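Break room arm at work: who does the kitchen jobs now?

Whitlock
Our site at Sandton is trialling an arm at the kitchen bench. Stunby did the install. Cleaning staff used to get 40 minutes a shift for the kitchen, and management wants that cut. 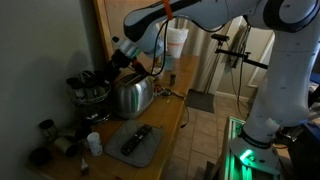 My concern is the roster. Three people share those hours and none of them has been told what replaces the time. Has anyone dealt with this?

Tavion Kincaid
Same here since May. The hours didn't vanish; they moved to resetting the bench and logging faults. We had 178 log entries in the first quarter and no pay code for any of it. Get the new duties into the position description before the trial ends. Ask for the fault log too.

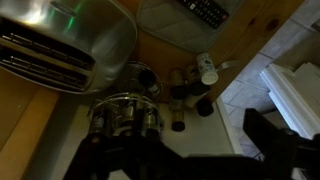 Gripper beside the spice carousel, toaster behind.

Keep the reset job separate from cleaning on the timesheet. Ours were lumped together and it took a grievance to split them.

Paavo Huttunen
Depends on your agreement. Ours had a $2000 training allowance, check yours. No idea about the roster side, sorry.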